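Vemholm Chrome Belt Post with Black Head

Code: VM-CHR-BLK
Sold singly
Availability: in stock at Brerport

Finish: polished chrome post, polished round base, black belt head
Belt: black, retractable, 2,000 mm pulled right out
Suggested spacing: 1,850 mm, centre to centre
Height: 96 cm
Weight: 12 kg, mostly in the base
Belt directions: four way (one belt going out, three slots to take belts coming in)
Use: indoors

Choose your quantity, then add to basket. If you're after a long run and you're not sure how many you need, send me a sketch first. Back of an envelope is fine.

What I think of it

I'm Carmela Lorente and I look after the barriers and floor signs side of the shop, so these posts are my babies. We sell three sorts of belt post and the chrome one with the black head is the one I end up recommending most, even to people who rang up wanting something else. It's smart without shouting. You can stand it in front of a bedroom display or a hotel desk and it looks as if it was meant to go there, and you can stand it in a plain grey corridor and it still looks all right.

The base does a lot of that. It's polished the same as the post, so it picks up whatever is near it, curtains, floor lights, the green of an exit sign, people's trainers. Some customers love that and some would sooner have a satin one (we do a satin one, it's the VM-SAT-BLK, same belt, same height, a bit cheaper). I'm firmly in the shiny camp. On a pale wood floor it looks lovely.

The belt comes out of the black head at the top. You pull, walk it over to the next post and drop the end clip down into one of the slots until it clicks. To undo it you squeeze the clip and lift. Please walk the belt back in and don't just let go of it! There's a brake in there that slows it down, and a good brake too, but it's a spring and a strip of webbing at the end of the day and it'll last you far longer if you're kind to it.

How far apart to put them

The belt is 2,000 mm long and you'll be tempted to use every last bit of it. Don't. I put 1,850 mm on the page as the spacing and that's what I'd stick to. At full stretch the belt has nothing left to give, so when somebody leans a hip on it the post gets tugged over. Keep a bit in hand and it just gives slightly and comes back.

For a straight run, count your gaps and add one post. For a closed square round a display it's the same number of posts as sides, so long as no side is longer than your belt will happily reach. Corners are easy with these, the head takes belts on all sides so you don't need a special corner post, whatever the other catalogues try to sell you.

If one end of your run finishes at a wall, have a look at the Foviveck wall clip, which is a small black plate with the same slot as the post head. Two screws. It saves you a post and stops people squeezing through the gap by the skirting board, which they will do, grown adults in good coats, I've seen it at every open day I've ever worked.

Roping off a room set

Most of the chrome posts we send out go to showrooms and to places with made-up rooms in them: a living room corner, a kitchen that isn't plumbed in, a nursery, that sort of thing. It's my favourite kind of job to help with, so forgive me if I go on a bit.

A room set is awkward to put a barrier round. You want visitors to see the sofa, and the whole idea is that it looks like somebody's home, and then you go and park a row of queue posts in front of it. So use fewer than you think. Two posts across the front opening will do for most sets. Let the side walls and the furniture do the rest. If you've got a curtain down one side, keep the post a hand's width clear of it, or the fabric gets caught up in the belt every time somebody unclips it and you'll be forever untangling.

Floor tape helps a lot. A plain yellow stripe marking off the edge of the set tells people where the room stops and the walkway starts, and plenty of visitors will stay behind a stripe with no belt up at all. I like to put the posts just on the room side of the line and leave the walkway clear for feet and pushchairs. Wood floor inside the set and something shinier and harder wearing outside it works nicely as well, if you have the say over the flooring, which I know most people don't.

Then there's the name of the room. We make floor signs to order, dark grey with a white border and white lettering, in any language you like. Upright lettering suits a narrow bit of floor beside a post. Dilani Marikar does the layouts and she'll send you a proof before anything gets cut, so do please read it, and have a second person read it too if it's in a language we can't check for you. She's very good but she can't proofread everything under the sun.

One more thing on signs. Put them where they'll be read from the side people walk up on, and don't stand a base on top of one. The bases are heavy, and dragged over the edge of a sign they'll lift the corner sooner or later.

Moving them about

Twelve kilos doesn't sound a lot until you've shifted a couple of rows of them before opening time. The proper way is to tilt the post towards you and roll it along on the rim of the base, steering from the top. It's easy once you've got the knack. Watch your toes for the first few goes. There's a rubber ring underneath so it won't mark a wooden floor when it's standing still, but do roll and don't drag, or you'll have grit under the ring and a nice curved scratch to explain.

For bigger lots we do the Karakaya trolley, which takes the posts standing up with the bases overlapping. It's a separate item and it isn't cheap. If you're only moving four posts twice a year I'd say save your money.

Putting it together

The base and the post come in the same box, flat, with the head already fitted to the top of the post. You need the big hex key that's taped inside the lid (people throw it out with the cardboard, please don't, I've posted so many of those keys). Lay the post on a towel, offer the base up, put the bolt through from underneath and tighten it hard. Then stand it up and give it a wiggle. If there's any play at all, tip it over and do the bolt again.

Check the bolt again after a week or so of use. After that I'd do it whenever you clean them.

Cleaning

Warm water, a drop of washing-up liquid, soft cloth, dry it off straight away with another soft cloth. The drying matters more than the washing, especially on the base, where every water spot shows. Fingerprints on the post come off with the same glass cleaner you use on your mirrors. No scouring pads and no bleach on the chrome, ever. The black head just wants a wipe with a damp cloth, and try not to get water into the slot where the belt comes out.

Belts get grubby at hand height. Pull it all the way out, get someone to hold the end, and wipe it down both sides, then leave it out until it's properly dry before you let it go back in.

Spare parts

Replacement heads (black), with belt fitted
End clips, single
Rubber rings for under the base
Base bolts and hex keys
Plain black cap, for a post at the end of a run that doesn't need a belt

A head swap takes a few minutes and needs a small cross-head screwdriver. I'd sooner sell you a new head than a new post, so ring before you bin anything.

A few things customers have told us

"Bought six for the front of our bedroom displays and the children still go under, but the parents don't. Bases are nice and solid. I'd have liked the belt a bit longer." Florencio Herrero

"They look far more expensive than they were. My only grumble is fingerprints, so many fingerprints. We've ended up keeping a cloth behind the desk." Audrey-Anne Gauthier

"Ordered the satin by mistake and Carmela swapped them with no fuss. The chrome ones are much better with our floor." Gwilym Vaughan

I'm with Florencio on the belt, by the way. There is a longer one made but the head is a good deal chunkier and it spoils the look of a slim post, so I've left it off the page for now. Ask if you need it.

Delivery and returns

Posts go out from Brerport on a pallet if you're ordering more than a few, and in single boxes if you aren't. Pallets are kerbside only, so have somebody about with strong arms. Unused posts can come back in their own packaging within a month. If one turns up with a dent or a mark on the chrome, take a snap of it and email me before you put it together, and I'll get another one on its way.

Page last updated 2020-04-13

Still dithering between shiny and satin? I can send out one of each on loan, so you can stand them on your own floor next to your own displays and see which you like the look of.

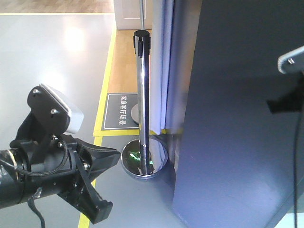 Loans go out for a fortnight and you only pay the carriage. Email me with your delivery address and the colour of your floor, and say if you'd like a sample floor sign popped in the same box.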